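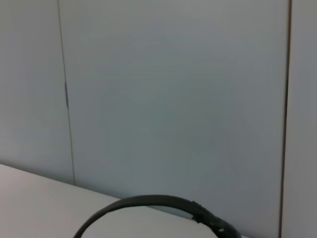 The toastmaster who has heard it all before

There is a kind of party in Cevness that gets written up before it has taken place. The hall is booked, the society pages are told who will be on the top table, and somebody drafts a paragraph with the word "glittering" in it. The man I went to talk to has stood at the front of these parties with a microphone for most of his working life. He agreed to be interviewed on condition that I left out his name and the names of everyone he has introduced, which in his trade is the same as saying he would like to go on being hired.

He began by telling me that he doesn't believe in guest lists. "The printed one is what the family hoped for," he said. "I've read out apologies from people who I'm fairly sure were never asked." At the last big anniversary he hosted, at the Damarley hotel, the organisers gave the attendance as 1,414. I asked if that was true. He said the hotel laid the room for what the hotel always lays it for, and that he had been told the number in the car park by a man who wanted it announced twice.

He did announce it, once. "You say what's on the card."

I had come with the idea that a toastmaster was there to keep order. He thinks that is generous. What he mostly does, by his account, is decide who is greeted before whom, and then get blamed. The list of dignitaries reaches him late and changes during the meal. At one golden wedding there were 11 people to be "specially recognised", and by the time the cake was cut there were so many additions on the back of the menu that he couldn't read his own writing. One of them was a councillor who had already gone home.

"I recognised him anyway. He got a very good clap."

Does any of it matter to the couple? He took a while over that. The couple, he said, are generally hungry. They are walked from one photograph to the next and the food goes past them. He has got into the habit of telling the kitchen to put two plates aside, and he is rather prouder of this than of anything he has said into a microphone.

On the matter of money

I put it to him that the business depends on people spending more than they can afford in front of people they don't much like. He laughed, but he didn't argue for long. He blames the package. Bernier, which does the flowers and draping for half the halls in the district, used to sell a top table and an arch. Now there are seven levels, and he has watched fathers of the bride point at the fourth one because the man selling it had left his pen there.

"I'm not saying it's a trick," he said. "I'm saying I know where the pen is going to be."

His own fee goes up when there is a second outfit change, which he calls fair, as it adds an hour and he has to fill it. I said that an hour of filling sounded like a thing the guests might be spared. He said I had obviously never been in a room where the bride had disappeared and the band was on its break.

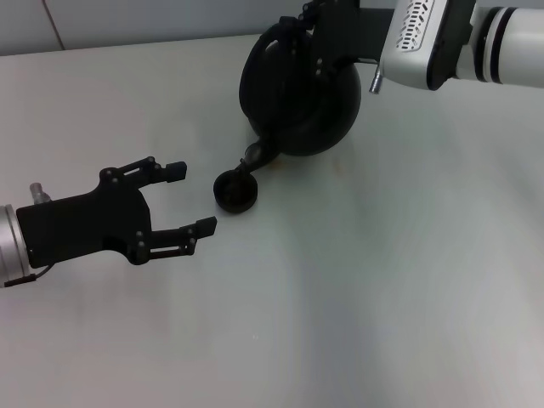
Then there is the business of spraying money on the dancers, which he will not be drawn into condemning. His parents did it and he enjoys it. What he objects to is being told to read out sums. One family had him announce a gift of 229 in crisp notes from an uncle, and he could see the uncle's face while he was doing it. He has refused to read amounts ever since, or so he says. I have been to two of his events and heard him do it at one of them. When I mentioned this he said that had been a special case.

The pages afterwards

We moved on to the write-ups, where I have some guilt of my own. He keeps the cuttings, though he claims his wife does it. He fetched a folder and read me a line about an evening "where friendship was the true guest of honour". He was there. According to him, the two families weren't speaking by the time the rice came out, and the row was over parking.

So why does it get printed like that? "You tell me," he said, reasonably enough. My answer was that the family supplies the words and the photographs and the paper has a page to fill. He nodded as if this confirmed something. He also pointed out that no guest has ever rung up to complain that a party sounded too nice.

I asked about the past year. When we spoke, in April 2021, he had done hardly anything but small ceremonies and a few turns over a video link, which he hated, mainly for the delay on the laughter. A lot has been written about how people have learned to prefer the quiet wedding. He isn't having it, and for once we agreed. He already has enquiries for November from families who held the small one and regard it as a rehearsal. Agyeman, the hire firm he often works beside, has told him that they are asking for more chairs than before.

"People said they'd changed," he said. "They'd had nowhere to go."

He may be right, though he has an interest in being right. I noticed that he spoke of the big rooms with real affection whenever he forgot that I was taking notes. He described the noise when the doors open and the drummers come in ahead of the couple, and aunties climbing on chairs in shoes they shouldn't be climbing in. He has cried at three of them, he said, and he wouldn't tell me which. I asked if one was the evening with the parking. He said he had to make a phone call, and took the folder with him.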